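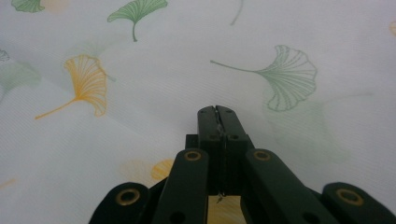 Welche Nadel kommt für den Anfang in die Maschine?
Eine Universalnadel in Stärke 80, die passt für die meisten Baumwollstoffe und liegt der Vornix sowieso bei. Für feine, luftige Stoffe nehmt ihr später eine 60er oder 70er, für Jeans eine 90er oder 100er.

Kapitel 3: Die Vornix einrichten und die erste Naht nähen

Ich schreibe diese Anleitung für alle, die im Nähtreff an der Vornix 2182 sitzen oder sich die gleiche Maschine für zu Hause geholt haben. Das Originalheft ist leider recht knapp übersetzt, und bei der Spule bin ich selbst eine halbe Stunde lang hängengeblieben (das Bild dort zeigt nämlich das Vorgängermodell!). Wer schon einmal an einer anderen Maschine genäht hat, kann die ersten beiden Schritte überfliegen.

Spule aufwickeln

1. Netzschalter aus, Nadel in die höchste Stellung. Das Handrad dreht ihr immer zu euch hin.
2. Garnrolle auf den liegenden Stift stecken und die Kappe davorschieben. Die Kappe soll ein kleines bisschen größer sein als die Rolle, sonst verhakt sich der Faden in der Kerbe.
3. Faden um die Vorspannung führen, von innen durch das Loch der Spule ziehen und die Spule auf den Spuler setzen.
4. Spuler nach rechts drücken, bis er einrastet. Fadenende festhalten, einschalten, vorsichtig aufs Pedal treten.
5. Nach ein paar Umdrehungen anhalten, das Ende knapp abschneiden und weiterwickeln. Die Maschine stoppt bei voller Spule von allein.

Hinweis: Liegt der Faden oben dicker als unten, sitzt er nicht richtig in der Vorspannung. Bitte neu wickeln, auch wenn es nervt — mit so einer Spule wird keine Naht gleichmäßig.

Spule einsetzen

6. Wieder ausschalten und die durchsichtige Abdeckung nach vorn abziehen.
7. Spule so einlegen, dass der Faden gegen den Uhrzeigersinn abläuft. Estíbaliz Sepúlveda hat mir dafür den Buchstaben P beigebracht: Wenn Spule und herabhängender Faden von vorn wie ein P aussehen, stimmt die Richtung.
8. Faden durch den Schlitz ziehen, bis ihr einen leichten Widerstand spürt, und etwa eine Handbreit hängen lassen.

Oberfaden einfädeln

9. Nähfuß nach oben! Das ist mein häufigster Fehler. Bei gesenktem Fuß sind die Spannungsscheiben geschlossen und der Faden rutscht nicht dazwischen.
10. Den Ziffern auf dem Gehäuse folgen: rechts hinunter, unten herum, links hinauf, durch den Fadenhebel und wieder hinunter zur Nadel.
11. Von vorn nach hinten durchs Öhr fädeln. Der eingebaute Einfädler funktioniert ab Stärke 70, darunter geht es nur von Hand.
12. Oberfaden locker festhalten, Handrad eine volle Umdrehung drehen, und der Unterfaden kommt als Schlaufe hoch. Beide Fäden nach hinten unter den Fuß legen.

Vorsicht: Beim Einfädeln gehört der Fuß weg vom Pedal. Ich schalte die Maschine dafür jedes Mal ganz aus.

Probenaht

13. Ein Stoffrest vom späteren Projekt, doppelt gelegt. Mit dem Standardfuß schafft die Vornix bis zu drei Lagen mittelschwere Baumwolle, für mehr nehme ich lieber den Fuß von Flidurard.
14. Geradstich wählen, Stichlänge 2,5, Fadenspannung 4.
15. Ein Stück nähen und beide Seiten anschauen. Liegen unten Schlingen, fädelt zuerst den Oberfaden neu ein. Erst wenn das nichts ändert, dreht ihr an der Spannung, immer nur eine halbe Stufe.
16. Bei dünnem, durchlässigem Stoff legt ihr ein Blatt Seidenpapier darunter und reißt es nach dem Nähen vorsichtig ab. Die ersten Stiche am Rand werden sonst gern in die Stichplatte gezogen.

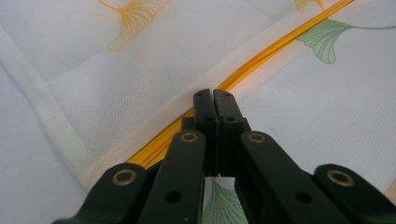

Pflege nach dem Nähen

17. Nadel heraus, Stichplatte abschrauben, Flusen mit dem Pinsel auskehren. Bitte nicht hineinpusten, der Staub wandert nur tiefer ins Gehäuse.
18. Geölt wird die 2182 nur an der Greiferbahn, ein Tropfen genügt. Danach näht ihr ein paar Zentimeter auf einem alten Lappen.
19. Haube drauf, Kabel locker aufrollen, Pedal daneben.

Ersatzspulen bekommt ihr unter der Bestellnummer 1415 bei Warraich. Consuelo Cantero sammelt im November wieder eine gemeinsame Bestellung ein, schreibt ihr einfach, wie viele ihr braucht.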